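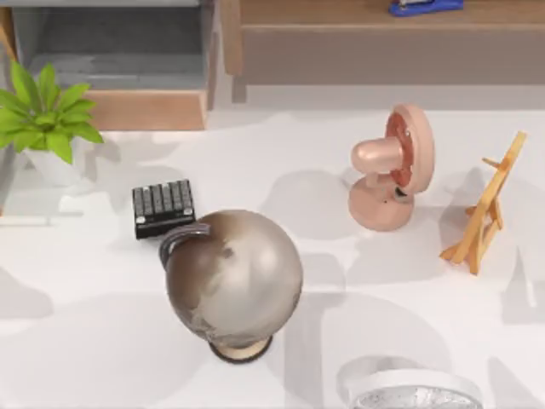 Simulated tabletop used for the tidying trials, viewed from above. Globe, fan, easel and calculator are all items the planner has to identify before it moves anything.

Visit report: Villca open day, Jultport, Sep 25, 2022

Villca builds software for robot arms intended to clear and reset desks, worktops and shop counters. The company opened its Jultport site to visitors for one afternoon. I went to find out whether the current system, called Eso, could do a chore I would otherwise do myself.

The tour began in the simulation room, where Kasun Gunawardena runs the rendered test sets. Eso is given a cluttered table and a target layout, and has to propose an order of moves and a grasp for each object. The current set has 491 layouts. Every object is a model with a mass and a friction value assigned by hand, and Gunawardena said the friction values are the weakest part of the work.

The layout on the main screen gave a fair idea of the difficulties. A desk globe has a smooth sphere that offers little to hold, so the planner prefers the base or the meridian arc. The calculator beside it lay partly behind that arc, which means the globe has to go first or the gripper has to come in from the far side. The pink fan is top-heavy on a domed base. The small easel is mostly air, and depth sensors do badly with thin struts. Shadows were soft and overlapping on a white surface, a condition in which earlier versions marked dark patches as objects.

I asked why a globe and an easel, when most people's tables hold post and mugs. The answer was that mugs are covered by an older set and the score on those has stopped moving.

The hardware demonstration was next door. A single arm on a fixed mount was asked to clear 12 objects from a counter into a tray. It took 40 minutes. Two objects were left behind: a roll of tape, which it pushed against the wall and could not recover, and a spiral notebook, which it picked up by the cover and dropped. Everything else arrived undamaged. A person would need a minute or so for the same job.

Jhonatan Rengifo, who is responsible for the shop trials, was frank about the speed. Most of the time goes on replanning after each move – the arm stops, looks again and recalculates. A trial began in March at Drastulero, a stationery shop in the town, where the arm resets a display counter after closing. Speed matters less there, as the shop is shut. Staff still have to lay loose paper flat and remove anything with a cable before they leave.

No price was given. The arm needs a fixed mount and a clear radius, so a domestic kitchen is ruled out for now unless the owner is willing to give up a length of worktop.

On the evidence of the afternoon, overnight counter work with rigid objects is possible under supervision. Household tidying is not. Soft items, cables and anything stacked were absent from the live demonstration, and Rengifo would not give a date for them.

The site is a short walk from Jultport station. Visitor parking is at the rear, and the entrance is on the canal side.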